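3. 보석함의 수납 구조와 정리 상태의 기술

3.1 분석 대상과 용어

본 절에서는 뚜껑을 위로 여는 상자형 보석함을 대상으로, 내부 구획과 장신구 배치의 관계를 기술하기 위한 용어를 정한다. 가정용 보석함의 수납에 관한 기존 논의는 대체로 용량, 즉 상자 하나에 들어가는 장신구의 최대 개수를 다루어 왔다. 그러나 용량이 같은 상자라도 칸막이의 위치와 깊이에 따라 실제로 유지되는 정리 상태는 크게 다르다. Pin-yu Chiu의 구획 분류는 이 차이를 칸의 수와 면적비로 설명하였으나, 뚜껑 안쪽의 수납 요소를 본체와 분리하여 다루지 않았다는 한계가 있다. 본 연구는 Chiu의 분류를 따르되 뚜껑부와 본체부를 별도의 수납면으로 둔다.

이하에서 ‘칸’은 고정된 벽으로 둘러싸인 본체부의 바닥면을 가리킨다. ‘홈’은 완충재 사이의 틈으로서 장신구의 일부만을 물어 고정하는 부분이며, 반지용 롤이 대표적이다. ‘고리’는 뚜껑부에 매달기 위한 요소이고, ‘주머니’는 뚜껑 안감에 덧댄 천 수납부이다. 칸 안에 넣었다 뺄 수 있는 받침은 ‘트레이’로 부르며 칸과 구별한다. 트레이는 상자의 일부로 판매되더라도 사용자가 다른 위치로 옮길 수 있으므로, 고정 구획과 같은 수준에서 집계하면 칸의 수가 과대평가된다.

수집 자료는 Vestenis 배치 기록 3,196건이며, 40가구에서 사용 중인 장신구 810점이 기록 대상이다. 한 건의 기록은 장신구 한 점이 한 시점에 놓인 위치와 자세를 뜻한다. 같은 장신구가 여러 시점에 걸쳐 기록되었으므로 기록의 수는 장신구의 수보다 많다. 별도로 실시한 설문의 응답자는 1,013명이고, 설문 결과는 5절에서만 사용한다.

3.2 기준 구조

기준 구조로는 적갈색 외장에 흰색 내장을 갖춘 3칸 상자를 채택하였다. 본체부는 좌, 중, 우의 세 칸으로 나뉜다. 중앙 칸의 뒤쪽에는 흰색 반지용 롤이 놓이고, 그 앞쪽에는 작은 금색 손잡이가 달린 적갈색 속덮개가 있다. 뚜껑을 세우면 안쪽 위 가장자리를 따라 목걸이용 흰색 고리가 한 줄로 배열되고, 그 아래로 주름 잡힌 천 주머니가 뚜껑의 폭 전체에 걸친다. 잠금 장식은 금색으로, 본체 앞면의 중앙에 위치한다.

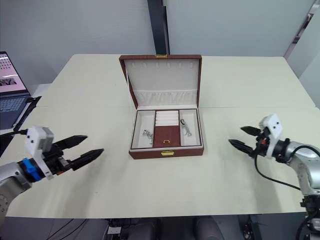 이 구조에서 수납면은 성격이 다른 네 종류로 구분된다. 첫째, 좌우 칸은 바닥이 평평하고 내부에 위치를 지정하는 요소가 없다. 둘째, 반지용 롤은 놓일 자리와 방향을 모두 제한한다. 셋째, 고리는 자리를 제한하지만 매달린 사슬의 아래쪽 끝은 제한하지 않는다. 넷째, 주머니는 내용물을 바깥에서 확인하기 어렵고 자리와 방향 어느 쪽도 제한하지 않는다. 본 연구에서는 앞의 두 제한을 각각 위치 구속과 자세 구속으로 부르고, 각 수납면에 0 또는 1의 값을 부여하였다. 부분 구속을 0.5로 두는 방안도 검토하였으나, 기록자 사이의 판정 차이가 커서 채택하지 않았다.

속덮개의 취급에는 주의가 필요하다. 덮개가 닫힌 상태에서는 그 윗면에도 작은 장신구를 올려 둘 수 있으며, 이 경우 덮개를 여는 동작이 곧 장신구를 옮기는 동작이 된다. 기록 지침에서는 덮개 윗면을 수납면으로 인정하지 않고, 그 위에 놓인 장신구를 ‘임시 위치’로 분류하였다. 탁자 면에 놓인 장신구도 같은 범주에 속한다. 두 경우를 합치는 것에 대하여 이견이 있을 수 있으나, 뚜껑을 닫기 전에 다시 옮겨야 할 가능성이 높다는 점에서는 동일하다.

비교 구조로는 Kadlow형과 Clasden형을 두었다. Kadlow형은 본체부를 격자로 나눈 다칸 구조이고 뚜껑부에 고리가 없다. Clasden형은 고정 칸이 하나이며 내부를 트레이로만 나눈다. 세 구조의 외형 치수는 일치하지 않으므로, 이하의 비교에서는 면적 대신 수납면의 구속값을 사용한다.

3.3 장신구의 형태 구분

장신구는 재질이나 가격과 무관하게 형태만으로 구분하였다. 구분 기준은 변형 여부와 최대 길이이다. 반지, 브로치, 단추형 귀걸이와 같이 형태가 변하지 않는 것은 강체형으로, 목걸이와 팔찌 중 사슬로 이루어진 것은 사슬형으로 분류하였다. 펜던트가 달린 목걸이는 양쪽의 성질을 모두 가지므로 복합형으로 따로 두었다. 복합형에서는 펜던트가 칸의 바닥에 놓여 있더라도 사슬이 칸막이를 넘어가는 경우가 있으며, 이때 위치를 어느 칸으로 기록할 것인가가 문제가 된다. 본 연구는 펜던트의 위치를 대표 위치로 삼고, 사슬의 이탈 여부를 별도의 항목에 기입하였다.

강체형은 자세의 기술이 비교적 단순하다. 고리가 달린 소형 장신구를 예로 들면, 칸의 긴 변과 장신구의 주축이 이루는 각도 하나로 자세를 나타낼 수 있다. 평평한 칸에 놓인 강체형은 대부분 칸의 변과 나란하지 않은 사선 방향으로 기록되었다. 사용자가 방향을 의식하여 맞추지 않는 한 이러한 배치가 남으며, 장신구가 한 점뿐인 칸에서는 그로 인한 불편도 보고되지 않았다. 한 칸에 놓인 수가 늘어나면 사선 배치는 인접한 장신구의 집기 공간을 줄인다.

사슬형에는 각도에 의한 기술을 적용할 수 없다. 사슬이 놓인 모양은 놓을 때마다 달라지고, 같은 사슬이라도 접힌 횟수와 교차점의 수가 다르다. Belkadi 지표는 교차점의 수를 사슬 길이로 나눈 값으로 엉킴을 나타내는데, 길이를 알 수 없는 사슬에는 사용할 수 없고 사슬이 여러 겹으로 쌓인 경우에는 교차점을 셀 수 없다. 따라서 본 연구에서는 엉킴을 수치가 아닌 단계로 기록하였다. 단계는 ‘펼침’, ‘접힘’, ‘뭉침’의 순서로 정하였으며, 뭉침은 사슬의 양 끝을 육안으로 찾을 수 없는 상태를 말한다. 뭉침으로 기록되었다고 해서 매듭이 있다는 뜻은 아니며, 매듭의 유무는 들어 올려 보아야 판정할 수 있다.

3.4 경계에 걸친 배치

위의 구분만으로 처리되지 않는 것이 칸의 경계에 걸친 배치이다. 기록자는 초기에 이러한 경우를 가장 가까운 칸으로 편입하였으나, 재검토 과정에서 경계 배치가 정리의 중간 상태를 파악하는 데 유용한 정보임이 확인되었다. 이에 경계 배치를 독립된 항목으로 분리하고 전체 기록을 다시 분류하였다. 걸침의 대상이 되는 경계는 칸막이의 윗면, 상자 외벽의 윗면, 트레이의 테두리로 나눈다.

경계 배치의 원인은 장신구의 형태에 따라 다르다. 가늘고 긴 강체형은 칸의 폭보다 길거나 비스듬히 놓일 때 칸막이 위에 얹힌다. 사슬형은 길이의 일부가 칸 안에 들어간 뒤 나머지가 가장자리 밖으로 늘어진다. 후자의 경우 늘어진 부분의 무게가 안쪽 부분의 무게와 마찰을 넘어서면 사슬 전체가 미끄러질 수 있으므로, 정지한 것으로 보이는 배치라 하더라도 안정하다고 간주하지 않았다. 뚜껑을 닫을 때 늘어진 사슬이 테두리에 끼이는 문제도 같은 조건에서 발생한다.

한 상자 안에 여러 상태가 함께 존재할 수 있다는 점도 기록 단위를 정하는 데 고려하였다. 트레이에는 뭉친 사슬이 있고 다른 칸에는 가장자리에 걸친 사슬이 있으며, 그 옆에 매우 작은 부품 하나가 떨어져 있는 상자를 하나의 등급으로 평가하면 정보의 손실이 크다. 그림 2와 같은 배치에서는 트레이의 사슬, 칸막이를 가로지르는 가는 막대 모양의 물체, 아래쪽 칸의 사슬을 각각 별도의 기록으로 작성한다. 상자 바깥의 탁자 면에 놓인 작은 물체는 임시 위치로 처리하고, 주변에 놓인 다른 상자의 내용물은 해당 상자의 기록에만 포함한다.
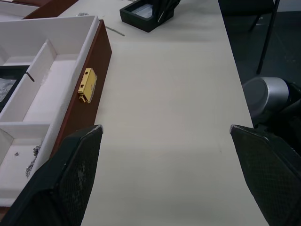
그림 2. 칸과 경계에 걸친 은색 사슬의 배치. 왼쪽 끝은 어두운색 트레이.

소형 부품의 처리는 별도의 규칙을 따른다. 크기가 매우 작은 은색 부품은 구슬인지 나사인지 육안으로 구별되지 않는 경우가 많다. 이러한 물체는 종류를 추정하지 않고 ‘미상 소형물’로 기록하며, 인접한 장신구에서 분리된 것으로 간주하지도 않는다. 분리 여부를 확인하려면 장신구를 들어 연결부를 살펴야 하고, 이 과정에서 원래의 배치가 훼손된다. 미상 소형물은 위치 항목만 남기고 자세 항목은 비워 둔다.

잠금 장식의 표면에 보호 필름이 남아 있는 상자는 새 상자로 분류하지 않았다. 필름의 유무는 사용 기간과 일관된 관계를 보이지 않았으며, 사용 중인 상자에서도 필름을 제거하지 않은 사례가 있었다. 사용 기간은 가구별 면담에서 얻은 응답만을 근거로 한다.

3.5 정리 순서에 대한 기술

배치 기록과 함께, 장신구를 옮기는 순서를 서술형으로 수집하였다. 순서의 기술에는 출발 위치, 도착 위치, 옮긴 장신구의 형태만을 사용하고 소요 시간은 포함하지 않았다. 동일한 장신구를 한 차례의 정리에서 두 번 이상 옮긴 경우는 ‘재배치’로 표시하였다. 재배치는 사슬형과 복합형에서 주로 나타났고, 먼저 칸에 넣은 사슬을 꺼내 뚜껑의 고리로 옮기는 형태가 많았다.

고리를 사용하는 순서는 두 가지로 나뉘었다. 하나는 칸을 비우기 전에 모든 사슬을 고리에 거는 방식이고, 다른 하나는 강체형을 먼저 배치한 뒤 남은 사슬을 거는 방식이다. 전자에서는 늘어진 사슬의 끝이 본체부로 내려와 이후의 배치를 방해하는 일이 있었다. 이를 막기 위해 사슬의 끝을 주머니에 넣는 방법이 쓰이나, 이 경우 주머니에 이미 들어 있던 장신구와 얽힐 수 있다. 후자에서는 본체부의 배치가 먼저 확정되므로 간섭이 적은 대신, 사슬을 임시로 둘 공간이 상자 바깥에 필요하다.

Kadlow형에서는 고리가 없으므로 사슬형을 한 칸에 한 점씩 넣는 방식이 지배적이었다. 칸의 수가 사슬의 수보다 많은 동안에는 엉킴 단계가 ‘접힘’을 넘지 않았으나, 두 점 이상이 한 칸을 공유하면 단계의 판정 자체가 어려워졌다. 한 칸에 든 사슬이 몇 점인지 확정할 수 없는 기록은 엉킴 항목을 결측으로 처리하였다. Clasden형에서는 트레이를 꺼낸 상태와 넣은 상태가 섞여 기록되었으며, 트레이의 위치가 누락된 기록은 순서 분석에서 제외하고 배치 분석에는 그대로 남겼다. 두 분석의 기록 수가 일치하지 않는 것은 이 때문이며, 결측 처리의 세부 기준은 부록 B에 수록하였다.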